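A long white table and what I've learnt about leaving it alone

I have wanted a long table since I was a teenager doing homework on an ironing board (true story, my mum will confirm). Not a dining table with a leaf in it, not a desk with drawers that jam, just one long flat stretch where you can spread out and leave things overnight. And now I have one! It has been up since December and I am still a bit giddy every time I walk in with my tea.

I promised in the last post that I'd write up how the room came together, so get comfortable, because I have opinions about walls.

Starting with the walls

The room was a sort of mustard when we moved in. I lived with it for far too long, telling myself it was cosy. Then one afternoon I held a sheet of printer paper up against it and saw how brown everything looked next to it, and by seven o'clock I was in the paint aisle.

I went plain white. I dithered over the off-whites for ages, with those little cards taped up all over the place, and in the end the plainest one won because it was the only one I didn't have a feeling about. Two coats, then a third on the side where the mustard kept ghosting through. The difference in the light is enormous. I used to put the lamp on at lunchtime and now I forget we own one.

If you're painting over a strong colour, please do the primer. I skipped it to save an evening and then spent two evenings on that third coat, grumbling.

The floor stayed as it was. I had a rug picked out, I had it in the basket and everything, but once the walls were white the wood looked so warm against them that I couldn't bear to cover it up. So the rug money went on the table instead.

Choosing the table

I looked at so many. There was a lovely one from Reletti that I visited twice in the shop and stroked like a cat, but it was out of my range by a good 400 pounds and deeper than I wanted. Then a second-hand one from Osano, which I'd have taken like a shot if the seller had measured it properly before I drove over there.

The one I bought came from Trekico, flat-packed, in two boxes. White top, plain legs, no drawers and no cable holes. Osvaldo Toledo from up the road came to help me put it together because he has the good screwdriver set, and we did it in one evening with a break for chips. The instructions want you to fix the legs with the top face down on the floor, so do put a blanket under it first. We did, and the top hasn't got a mark on it.

It runs along the wall, lengthways. I did try it sticking out into the room, as I'd seen that in a magazine and thought it looked grown up, but I walked into the corner of it 1,000 times in a week and moved it back. With the long side against the wall you get the whole floor to yourself, and there's something very restful about that line going away from you when you come in.

What lives on it

So far, hardly anything, and I'm being strict! I know myself. Give me a flat surface and within a fortnight it's post, batteries, a single glove and three mugs. My rule is that whatever I'm working on can stay out, and when it's finished it gets put away before I start the next thing. The permanent residents have to earn it.

The plant has earned it. It's a small potted one, pale green leaves with tiny flowers, white and a bit pinkish, and I put it down towards the far end where my elbows don't go. I lost the label on the way home so I can't tell you what it's called, which is driving me mad. If you recognise it, please leave a comment. I water it when the soil feels dry to the knuckle and turn the pot when I remember.

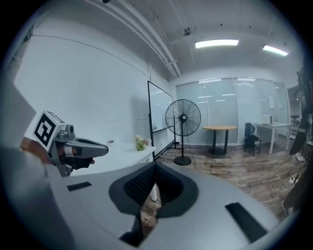
Things I'd do differently

Measure the doorway as well as the room. The longer of the two boxes only came through at an angle, with me breathing in, and there's a small scrape on the frame that I've touched up with the leftover white.

Buy the felt pads on the same day as the table. I slid it along the floor without them and got away with it, but my heart was in my mouth.

Leave the pictures until last. I had 7 frames lined up to go on that wall, including the big Araújo print my sister gave me, and I'm so glad I waited - I like it bare. The print has gone in the hall, where it looks much happier, and the others are under the bed until I decide.

What's next

Chairs! At the moment I carry one up from the kitchen and carry it back down for supper, and it's a shade too low for the table, so I end up perched on a cushion. I'd like two, so somebody can come and sit with me while I'm cutting things out. Armless, so they tuck right under, and nothing that needs upholstering. I've set myself a limit of 100 pounds for the pair and I'm checking the second-hand listings every morning with my toast.

I'm also thinking about a shelf, a single narrow one, up high enough that it doesn't crowd the plant. Or maybe no shelf. I change my mind every time I go in there, and then I sit down and start on something and forget to decide.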